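Home | Notebook | Rigs | Datasets | People

Gomgate bench notebook
Mar 20, 2022

Best collecting day so far! We finished with 74 episodes recorded and kept 69 of them, and most of the ones I threw out were my own fault (I kept starting the log before both arms had settled). Mohandas Rajan drove for the first half and I took over after lunch. He is much smoother than I am with the left arm, and you can see it in the joint traces without even looking at the names.

The task is still the small-objects one: pick something up, put it down somewhere else, back off. We're letting the start positions wander a lot more than we did in December, when everything sat in the same patch and the Aguiar policy learned the patch. Cups and the little cylinder can go close together now, even right up by a gripper, and the blue piece goes wherever the driver likes.
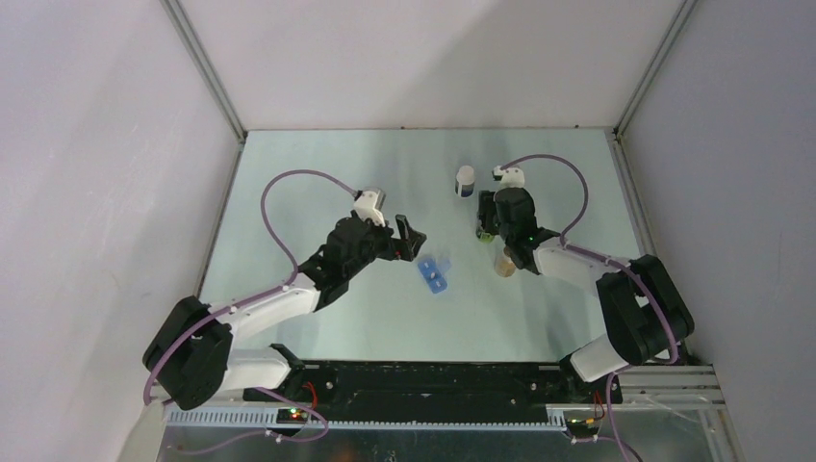

Wrist cameras

Really happy with these. With one on each arm, the policy gets a close view even when a gripper hides half of what it's reaching for from the fixed camera. The purple cables need thought, though. The left one makes a big loop over the table and I'd like to clip it back along the white link before the next long session.

To do

- Re-export the kept episodes with the new timestamps
- Ask Mohandas to write down how he does his slow approach
- Try 2 drivers, one per arm (so keen to see this)
- Send the first batch over to Urivthorpe for training

Recent entries
Flimgate loader, second attempt
Gripper finger swap
Aguiar policy: first rollouts
Notes on naming episodes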